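The Phone That Wants You to Keep It: A Talk With Davoud Tabrizi

Davoud Tabrizi has his phone open before I've taken my coat off. The back is already on the table, the battery is next to it, and he's grinning.

"Go on, time me next time," he says. "I'm getting quicker."

The phone is the Guvirico 2, the second handset from Tiltel, and Tabrizi led the design. I've carried one for 4 weeks and I like it a lot, so I came to Clusham with a long list of questions and got through maybe half of them.

The first was the battery. The original Guvirico had one you could replace, if you owned the right screwdriver and had plenty of patience. Now you slide a catch and lift.

"People wrote to us and said, I love this idea, I'm scared to do it," Tabrizi says. "That hurt a bit! So the catch was the first thing we drew. Everything else had to fit around it, and the antenna people were not happy with me."

They got over it. Reception on my unit has been solid, even on the train out past the reservoir, where my old phone gave up every morning.

The screen is brighter this time, and the camera finally focuses quickly enough to catch a dog. What surprised me most was the sound. Tabrizi lights up when I mention it — he spent most of a winter on the speaker.

"It's a small box of air, and I moved that box 3 times," he says. "Every move meant a new case. We had 938 case parts in the storeroom at one point, all slightly wrong. I still use some as coasters."

The software comes from Bezerra, a small outfit whose launcher I'd been using for years before Tiltel signed them. It's plain, quick and very quiet. You get one page of apps and a search bar, and notifications wait in a drawer until you pull it open. I asked whether buyers find that too bare.

"Some do, and there's a switch for them," he says. "I turned it on for a day to be fair to it. Then I turned it off again."

I do have complaints. The phone is thick, the volume keys are too close together, and the charger costs extra. Tabrizi winces at the keys and says he'd move them tomorrow if he could. On thickness he won't budge.

"Put it in your pocket for a week," he says. "You'll forget. But you won't forget the day you swap the battery at lunch and carry on."

Updates are due through the spring, starting in March with a better night mode for the camera. I'm keeping mine. 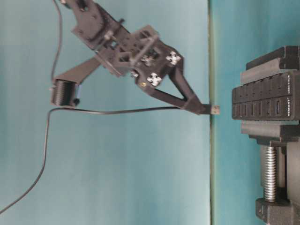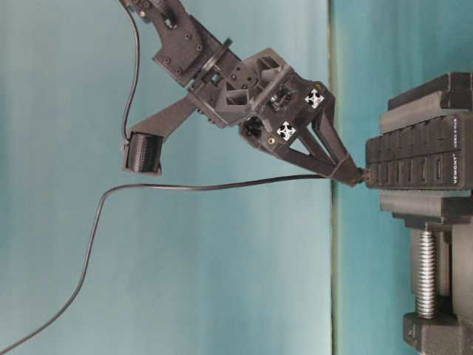 Reading time: 2 min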